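I got to Keir MacAulay's place in Pirkorville a little after nine in the morning, and he was already on his second pot of coffee and halfway through a story. I hadn't even sat down yet! Keir has spent most of his adult life collecting old radio jingles, the kind small-town stations played between the farm report and the weather, and he has 3911 of them. He knows the number because he writes every one down in a ledger.

"I'd hum them at dinner and my mother would leave the table," he told me. "The first one I ever taped was for Kofler mattresses. Eleven notes. I can still do it."

He did it. It's been in my head for a week now, so thanks for that, Keir.

We talked about how he finds them. Mostly it's estate sales and the back rooms of stations that are changing hands, and now and then a stranger mails him a shoebox of reels. The best haul came from a station in Diltari that was clearing out its basement - 465 jingles in one trip, all in the back of a hatchback with the windows down in May.

"Smelled like vinegar the whole way home," he said. "That's the tape going bad. You smell that and you drive faster."
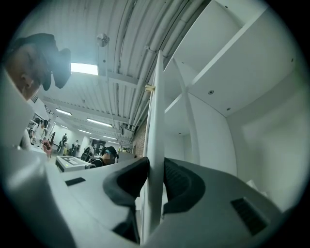

A white board, held upright.

I asked him what makes a good one, and I could tell he'd been waiting for that. He put his cup down.

"It has to sound like the people singing it live there," he said. "You get the big polished ones from the city, five-part harmony, lovely, and I forget them. Then you get the Bollari Shoes one, where the alto comes in early and they just left it. I love that woman. I've been trying to find out who she was for years."

He played it for me, and then he played it again, and yes, the alto comes in early. She's also the only one of the singers having any fun. (I asked for a copy before I left. He made me sign for it.)

Keir is fussier about the listening than I expected. Each tape gets played once, start to finish, while a digital copy is made, and after that it goes back in its box for good. He won't skip ahead, even through an hour of hog prices. "The hog prices are how you date it," he said. I started to laugh and he didn't, so I wrote it down.

Has he ever thought of quitting? Once, he said, when he was 43 and the move to a smaller house meant half the reels had to live in his brother's garage. He went over every weekend that winter to check on them, and his brother finally gave him a key.

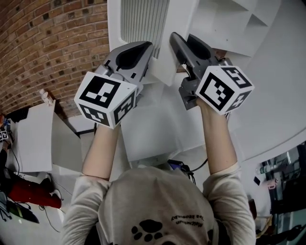
The one he can't find

Every collector has one, and Keir's is a jingle for a drive-in just outside Pirkorville. He heard it as a kid, in the back seat, and he remembers the tune and only the last line of the words, something about pie.

"I've asked everybody over sixty in this town," he said. "Half of them know it. They all sing it different."

So he's been recording them singing it, each one, wrong notes and all, and those go in the ledger too, on their own page at the back. I told him my aunt grew up out that way and he had her phone number out of me before I'd found my coat.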